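Turning Things by Hand: our crank and frame project
Loretta Nguyen-Tran, with Hemant Malhotra
Raltambridge, February 16, 2024

What we set out to do

Our group picked the crank topic mostly because Hemant had spent all of August mending his gran's awning and wouldn't stop going on about handles. The question we ended up with was a small one: if you put a crank on a light frame, how do you stop the whole thing wobbling when you turn it? I thought this would take us an afternoon. Ha!

Krisztina Jakab, our tutor, told us to write down everything we changed, even the daft bits, so some of what follows is a bit daft.

Setting up

We started on a bench but the bench had its own wobble, so we couldn't tell which wobble was ours. After that we worked low down and I spent most of the term with sore knees. The floor in that room is a pale greyish beige and it swallows small washers completely (we lost 5 in the first session and found two).

The frame is white and the connector that holds the rod is blue, and I liked that straight away because you can see at a glance which bit you're meant to be fiddling with. The rod is silver metal, and so is the handle, which bends down in an L.
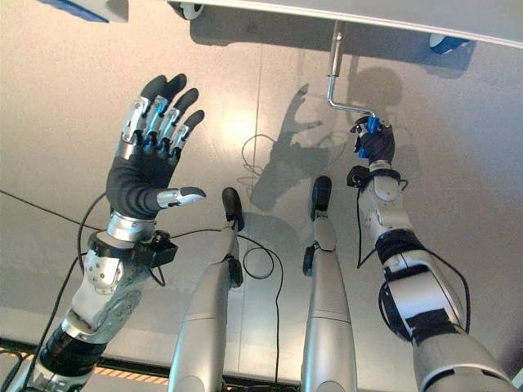
The crank and its blue block, from close up: 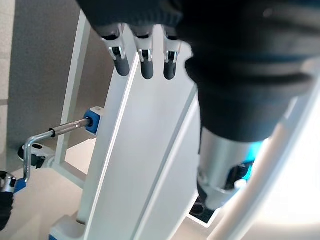 Anyway, back to the wobble. Our first idea was to tighten everything as hard as we could. Hemant did this with great enthusiasm and the handle then wouldn't turn at all, so we backed everything off again and started properly, one fixing at a time. We did 30 turns for each setting and one of us kept a finger on the upright to feel for movement. I know that isn't a proper instrument. Kinga Bodnár lent us her dial gauge for the last week and I was really pleased that it mostly agreed with my finger!

What we found

Turning slowly was worse than turning fast, and neither of us had expected that. At slow speed you push down on the handle, then pull up, and the frame gets a little shove each way. When you go quicker you sort of stop thinking about it and it smooths out. The best setting took about 22 minutes to find and was a quarter turn looser than the one we'd been using for weeks, so I was quite cross.

Things I'd change

I'd try a longer handle, and I'd do the slow turns first while my arm was fresh. Hemant wants to fix the feet down and start over. We've got 6 spare connectors left in the tub if next year's group would like them.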